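April, evening

Today I finally went to look at toilets. It sounds funny when I write it, but the bathroom has taken over my life since the pipe broke, and I want to keep a record of everything, also the boring parts.

I took the early bus to Botlow and walked 12 minutes from the stop, most of it uphill. The first shop, Coelho, had a nice man at the desk who spoke slowly for me, but almost all he had was for big houses. He showed me a bathtub for 4,000. I thanked him and said I would think about it. I will not think about it.

At Zivden there was more choice and I could walk by myself. I like this better, because when somebody follows me I forget the English words for things. I still mix up "faucet" and "drain." In my notebook I wrote the words on one page and my measurements on the next page, and I was proud that I needed only the measurements.

My whole budget is 3,000, and this must also pay the plumber. So I did the sums on the bus home. With the Estus sink, the simple toilet and the plain tiles, I come to 1,318. The rest is for the work and for surprises. The plumber has already warned me about surprises under the old floor.

I have not decided between a small toilet with the tank on it and a bigger, rounder one. The small one leaves me space for the laundry basket. The round one looks more comfortable, and my knees are not young anymore. 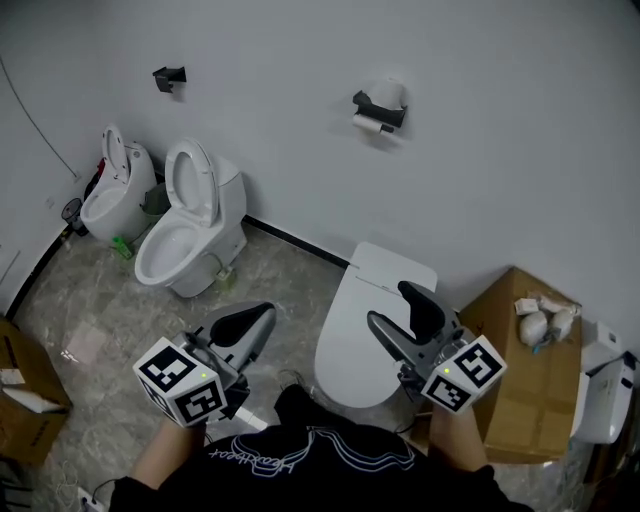

Later, after dinner

I measured the corner again and it is smaller than I wrote down. I must have held the tape badly the first time. So it will be the small one, and I feel relieved that the wall decided for me.

Soup for dinner, the last of the leeks. I washed the dishes in the kitchen and brushed my teeth there too, as I have done all this month. Tomorrow I must call the plumber before nine, and ask if he can take away the old sink.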